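3.2 产线换型与重新标定流程

本节讨论的问题是,小批量装配单元在更换产品型号的时候,停机时间主要消耗在哪里。以往的文献多数关心抓取成功率和节拍,对于换型过程本身的记录比较少。我们在Tredavetti工厂的装配车间进行了记录,对象为4个装配单元,每个单元负责阀体组件的上料、压装和下料。记录一共得到373次换型,其中同一产品族内部的换型占多数,跨产品族的换型较少,但是后者的单次时间明显更长。

我们把一次换型分为以下几个阶段:清线、夹具更换、程序调用、坐标系校验、首件确认。阶段的起止时刻由单元控制器的日志自动给出,只有清线阶段的结束需要操作人员在面板上按键确认。因此清线阶段的时间可能包含一定的人为延迟,这一点在分析时应当注意。对于按键遗漏的记录,我们采用安全门关闭的时刻作为代替。

坐标系校验采用Flaltia标定软件提供的三点法。操作人员先让末端到达夹具底板上的三个定位销,软件再计算工件坐标系相对于基坐标系的偏移。如果偏移小于设定的阈值,则直接使用原程序;如果大于阈值,则对全部示教点进行整体平移和旋转。需要说明的是,这种方法假设夹具底板是刚性的,并且三个定位销的相互位置不变。对于使用时间较长的底板,这个假设不一定完全成立。
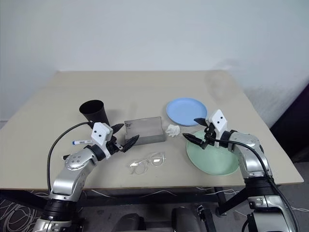
图4 机械臂末端夹爪与工作台面

在夹具方面,两种方案被用来比较。方案A使用传统的螺栓固定底板,方案B使用Barbosa零点快换底板。两种方案的程序和标定步骤完全相同,所以时间的差别可以认为主要来自夹具更换和它对于坐标系偏移的影响。从日志来看,方案B不仅缩短了夹具更换阶段,也使得坐标系校验阶段变短。我们认为原因是快换底板的重复定位比较稳定,多数情况下偏移没有超过阈值,不需要进行示教点的修正。

不过,方案B的优势在跨产品族换型时有所减弱。这时夹爪手指也必须更换,而手指更换之后工具坐标系要重新确定,这一步骤与底板的类型无关。在Tekcombe型阀体的换型中,工具坐标系的确定成为最长的一个阶段。操作人员反映,该型号的手指安装面较小,拧紧时容易产生微小的转角,有时要重复两次才能通过首件确认。我们在后期给手指增加了一个定位键,重复的情况有所减少,但是由于增加定位键之后的记录数量有限,这里不作统计上的结论。

关于投入成本,每个单元改造为方案B的费用折算为640个工时单位,其中包括底板、气路改动和程序调试。4个单元的全年换型停机在改造之前合计为2,080小时。是否值得改造,取决于该单元换型的频率。对于每周只换型一次的单元,螺栓固定底板仍然是合理的选择;对于每班都要换型的单元,快换底板的收益比较明显。

本节的数据有两个限制。第一,四个单元的操作人员不是固定的,熟练程度的差别没有被单独分离。第二,周一早班的换型常常与设备点检同时进行,日志无法区分两者,我们保留了这些记录,但在3.3节的回归分析中为其设置了单独的变量。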